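I'd been wanting to talk to the owner of Wanyama, the little bakery in Nisolthorpe, ever since a friend brought me one of their rye loaves in February (I ate half of it standing up, with cold butter). So I asked if I could come by after closing, and she said fine, as long as I didn't mind her cleaning up while we talked.

She started baking at home, for neighbors. "I had one oven and it ran hot on the left," she says. "Everybody got a loaf with one dark side and they were very polite about it." Then a café called Gallix asked for 30 loaves a week, and she said yes before she'd figured out how! 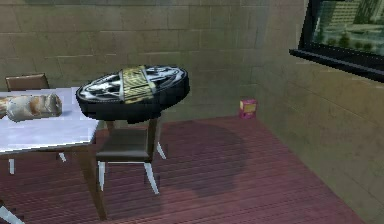
The first winter was rough. She was up at three every morning and in bed before her kids, and she says she cried over a bag of flour more than once. "It was a 600 dollar order and I forgot the salt. All of it. Have you ever tasted bread with no salt? It's like chewing a sweater."

I asked what kept her going and she laughed at me. "The rent."

These days she has help, and her starter, which she calls Kusta, is 11 years old and lives in a bucket by the sink. I got to smell it – sharp, a bit like green apples – and she offered me a jar to take home. I said yes, of course, and then worried about it the whole drive.
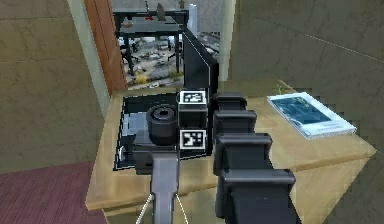

She doesn't want a second shop. People ask all the time, she says, and she tells them she likes knowing who's buying the bread. What she does want is a proper vacation, somewhere with bad bread, "so I can sit there and complain about it."

My own starter is bubbling on top of the fridge as I write this. I'm trying my first loaf tomorrow, and yes, I've already measured out the salt.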